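## 3. Preparar o cesto de bambu antes da primeira utilização

Se chegou até aqui, já desembalou tudo e já leu a parte sobre as panelas compatíveis, por isso podemos passar ao que dá mais gosto: pôr o cesto em condições de receber os primeiros pãezinhos. Reserve uma manhã calma, ou um fim de tarde, porque o bambu precisa de tempo para secar e não gosta de pressas (nós também não!).

Vai precisar de:

- uma taça grande ou um alguidar com água morna
- uma escova de cerdas macias
- dois panos de algodão limpos
- uma superfície lisa e desimpedida, de preferência clara, onde se vejam bem as farpas e o pó que caem

### 3.1 Inspeção e primeira lavagem

1. Separe a tampa do cesto e pouse as duas peças lado a lado, com o cesto aberto virado para cima.
2. Passe a ponta dos dedos, devagar, pela parte de dentro da parede e depois pelo fundo. Se encontrar alguma farpa levantada, lixe-a com uma lixa fina, sempre no sentido da fibra.
3. Sacuda o pó e escove o fundo a seco. Faça-o também por baixo, onde costuma ficar sempre mais qualquer coisa.
4. Mergulhe o cesto e a tampa em água morna, sem detergente, durante uns 4 minutos. Vire as peças a meio, para que a água chegue a todo o lado.
5. Escorra e limpe com o primeiro pano, começando pelos aros.

> **Atenção:** não use a máquina de lavar loiça. O calor prolongado abre as juntas do bambu e o detergente entranha-se na fibra, e depois não há arroz que não saiba a limão artificial.

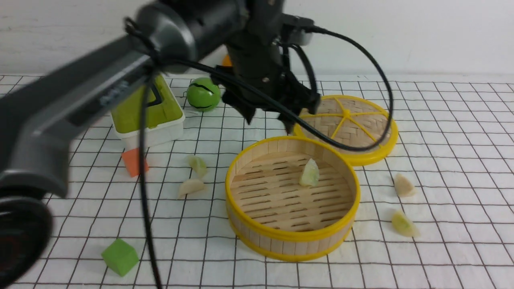 O fundo merece mais paciência do que qualquer outra parte do cesto, porque é por ele que o vapor sobe e é nele que a massa se agarra. Escove-o primeiro numa direção e depois na outra, com a mão leve, deixando que as cerdas entrem onde os dedos não chegam. Como o fundo é entrançado em tiras de bambu, com intervalos estreitos entre elas, um grão de arroz esquecido pode lá ficar muito bem escondido, e convém levantar o cesto contra a luz da janela para confirmar que está tudo livre. Nos modelos com aros amarelos de plástico, em cima e em baixo, passe também o canto do pano pela linha onde o aro encontra as ripas da parede. A Heiðrún Eskildsen, que reviu esta secção connosco, usa para isso um pincel de pastelaria velho, e recomendamos vivamente a ideia.

### 3.2 Primeira vaporização, sem alimentos

1. Deite na panela água suficiente para cozer a vapor durante um quarto de hora. O nível deve ficar, no mínimo, 3 cm abaixo do fundo do cesto.
2. Leve a água a ferver e só então encaixe o cesto, bem centrado.
3. Tape e deixe em lume médio durante 15 minutos. É natural sentir um cheiro a erva ou a palha, que vai desaparecendo com o uso.
4. Desligue o lume, espere que o vapor assente e retire o cesto com luvas de cozinha.

> **Cuidado:** levante a tampa inclinando-a para o lado oposto ao seu rosto. O vapor sai todo de uma vez e queima depressa.

**Nota:** se os aros forem de plástico, verifique se não tocam na parede da panela nem ficam por cima da chama. Numa panela mais larga do que o cesto, use sempre o anel adaptador Hancombe, descrito na secção 2.

### 3.3 Secar e guardar

1. Limpe as duas peças com o segundo pano.
2. Apoie o cesto de lado, para que o ar passe pelo fundo, e deixe a tampa ao lado, sem a encaixar.
3. Espere até ao dia seguinte. Em setembro, quando as cozinhas começam a ficar mais húmidas, dê-lhe mais um dia.
4. Guarde numa prateleira arejada, nunca dentro de um saco de plástico fechado.

Se surgirem pintas escuras, escove com água e um pouco de vinagre, repita a secção 3.2 e volte a secar com calma. Se as pintas voltarem depois disso, ou se uma tira do fundo se partir, escreva à assistência da Zakoten ao cuidado de Kasun Bepari, indicando o modelo. As medidas dos cestos de substituição estão no anexo, a seguir à tabela dos tempos de cozedura.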